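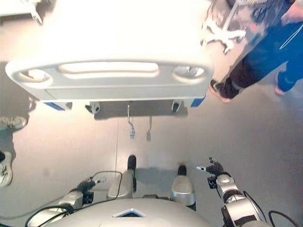 Lit médicalisé blanc, vu du pied. Photo Trultura

Trultura publie « Chut », guide du bruit nocturne à l'hôpital

Bamstead, le 7 avril 2023 – L'hôpital est un lieu de repos où l'on vous réveille pour vous donner un somnifère. Partant de ce constat, Trultura publie « Chut », un guide gratuit destiné aux établissements de soins qui aimeraient que leurs patients dorment, au moins entre deux prises de tension.
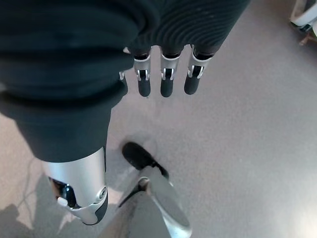
Service de presse de Trultura

Le guide est né de 9 nuits d'écoute menées en février à la clinique Prernosar, à Bamstead. Premier suspect : le chariot. Deuxième suspect : l'autre chariot. Viennent ensuite la porte coupe-feu, le distributeur de boissons et le collègue qui chuchote plus fort qu'il ne parle. Les alarmes, que tout le monde accusait, n'arrivent que loin derrière.

« Chut » tient en 50 pages, dont presque 8 consacrées aux roulettes. Nous avons essayé de faire plus court, mais le sujet est riche.
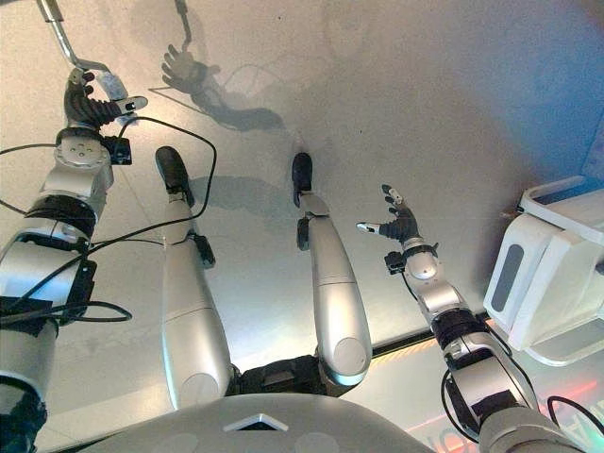

Sol gris clair, finition mate. Photo Trultura

On y trouve un calendrier de graissage, un modèle d'affichette (sans point d'exclamation) et une méthode pour regrouper les soins de nuit quand l'état du patient le permet. Un chapitre traite des sabots en plastique. Il a fait l'objet de longues discussions internes et deux versions en sont proposées.

L'impression est assurée par Memon, sur un papier choisi parce qu'il ne crisse pas quand on tourne la page. Le papier précédent crissait. 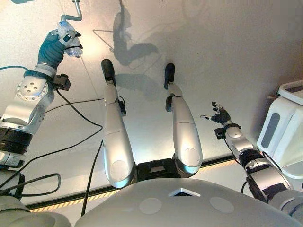 Informations pratiques

« Chut » est envoyé sans frais aux établissements qui en font la demande auprès de Trultura, à raison de 2 exemplaires par service. Une version sonore est à l'étude – elle sera brève.

Contact presse : Trultura, Bamstead. Merci de ne pas appeler la nuit.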